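About Us

312 shares 5 comments

Welcome, and thank you for finding your way to our little corner of the institute's website. We are the people who listen to birds for a living, or at least that's how our families explain it at weddings. The longer version is that we study how songbirds make their songs: how air, muscle and a very small, very clever vocal organ come together with a brain that has to run the whole show, and how a young bird gets from babbling to something a neighbor would recognize.

The group was started by Meinir Pugh, who trained as a physicist and came to biology by way of a leaky church organ. She had been asked to help work out why some of its pipes jumped to a different note when the pressure dropped, and one evening, walking home from the church, she heard a wren do much the same thing from a hedge. She wrote some equations on the back of a parish newsletter (we still have the newsletter) and the rest of us have been arguing over those equations ever since, very happily for the most part.

These days we are 9 people, counting students, and we come from physics, zoology, electronics and, in one case, music teaching. That mix is quite deliberate. A bird's voice is a physical object as much as it is a behavior, and you get further if the person who can solve the airflow problem eats lunch with the person who has spent five springs sitting in wet grass with a microphone.
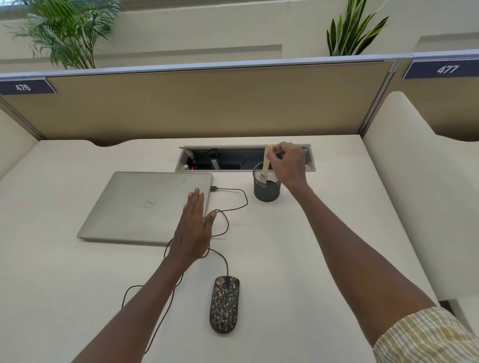
Most of what we do falls into a few strands that tangle together more than our funding applications admit. Debashish Weerasinghe looks after the modeling side. He writes small sets of equations that stand in for the bird's vocal organ, feeds them the sort of pressure and tension a bird might use, and listens to what comes out of the speaker. When it's going badly it sounds like a kettle. When it's going well, you'd swear there was a finch behind the filing cabinet, and there is real pleasure in hearing that for the first time, even through a cheap speaker at the end of a long afternoon.

Vilja Väisänen leads the field recording, which takes place mostly at Nestcombe, a stretch of old orchard and scrubby woodland that the landowners have kindly let us use for years now. We have 40 recording posts there, each one a weatherproof box on a pole, and they wake up before dawn so that we don't all have to. The season starts in March and goes on until the birds get bored of it. Our archive from Nestcombe holds 400 hours of listened-to and labeled song – the unlabeled pile is a good deal bigger, and we would rather not talk about that.

Then there is the learning strand, run by Sveva Messina, who asks how young birds copy their tutors and what happens when the copy isn't quite right. All of this work is done by listening to wild families at a polite distance. Sveva follows the same nests through the summer and on into autumn, and she can tell you which of last year's youngsters learned a phrase from his father and which picked it up from the bird across the lane. Her maps of who borrowed what from whom look a bit like a family tree drawn by somebody on a bus, and they are among the nicest things we have made.

We also build a fair amount of our own equipment, partly from thrift and partly from stubbornness. Tapio Pesonen is our electronics person, and the recorder he designed, which we call the Bradik, is now on its fifth version. It's a plain thing, with a microphone, a battery and a card, and it is very hard to kill. The drawings and parts list are free to anybody who writes and asks. Along with it goes Oksanen, our song-sorting software, which takes a long morning's recording and splits it up into syllables for a human being to check. Please do have the human being check. It once filed a squeaky gate as a great tit, and with some confidence.
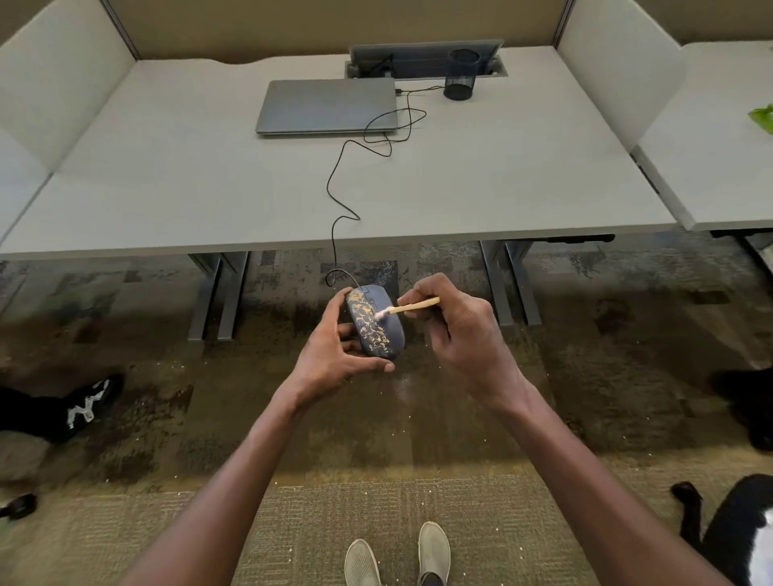 The Birdsong Physics Group – Grornholm Institute for Animal Sound

We're often asked whether people outside the institute can get involved, and the answer is yes, gladly. Every spring we hold an early walk at Nestcombe, with flasks of tea, and we bring along a laptop so that visitors can watch the songs scroll past as pictures while the birds are singing them. Children tend to be far better than adults at spotting the repeats. Schools can borrow a recorder for half a term, and we'll come in afterwards and go through whatever the class has caught, whether it's a blackbird or forty minutes of playground.

For students, we take on project work each year in modeling, field recording and data analysis. You don't need to have done all three, or even two. A physicist who can't tell a robin from a dunnock will be taught, patiently, and a birdwatcher who last saw a differential equation with some alarm will be taught just as patiently (Debashish draws a lot of springs and weights, and it does help). What we look for is someone who will write down what they did, share it with the others, and say so when they're stuck. We have all been stuck, and generally the person at the next desk had been stuck on the same thing a month before.

If you'd like our papers and can't get at them, write to us and we'll send you a copy. Recordings can be shared for teaching as well, although it may take us a few days to dig out the right one. And if you have simply heard something odd in your yard and want to know what it was, send that too – we love those messages, and they go up on the board by the kettle.

Page last updated 26 November 2018

5 comments

larkrise_pat
My daughter's class borrowed the recorder and she has talked of nothing else! Turns out our "owl" is a collared dove. Thank you all for being so patient with thirty nine-year-olds.

H. Brandt
Is the parts list for the Bradik still for version four? The one I was sent has the old battery holder on it.

Tapio Pesonen
That's the old list, sorry. Drop me a line and I'll send you the new one. The case is the same, so anything you've already cut will still fit.

mossycup
Came on the walk this spring, froze, loved it. Will there be another in March or is it later next year?

Vilja Väisänen
Later, I think, once the warblers are in. We'll put the date up on this page. Bring the thick socks anyway.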